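Budget d'une cellule de démontage robotisée

Le budget d'une cellule de démontage robotisée regroupe les dépenses d'achat, d'installation et d'exploitation d'un poste où un bras manipulateur ouvre et trie du matériel informatique en fin de vie. Il se distingue du budget d'une cellule d'assemblage par la part réservée aux essais, les modèles traités variant d'un lot à l'autre.

Postes de dépense

Le bras représente en général la plus grosse ligne. Viennent ensuite la pince, la caméra de poignet, le bâti et les protections. Dans le plan Dremside, publié le 07/11/2023, les doigts de pince de rechange sont comptés à 300 euros la paire et l'intégration logicielle à 3 000 euros par famille de boîtiers. Les unités centrales de bureau y servent de référence - leur carte mère, leur alimentation et leurs connecteurs imposent des accès très différents.
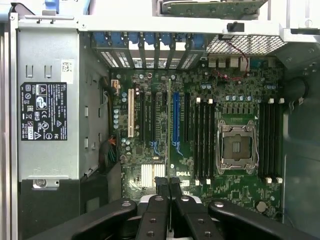
Selon Willems, cette répartition sous-estime la pince : un modèle à deux doigts suffit pour saisir une carte d'extension, mais les vis et les loquets demandent souvent un second outil, à inscrire dès la première demande de crédit. Stosetti retient la même règle dans ses devis et facture le changeur d'outil 1 255 euros.

Planification

L'achat est le plus souvent échelonné sur 2 exercices. Le premier couvre le bras et les essais, le second les outils complémentaires et la maintenance. Jomik propose aussi la location, sans reprise des outils spécifiques.

Voir aussi : Coût total de possession, Préhenseur, Recyclage informatique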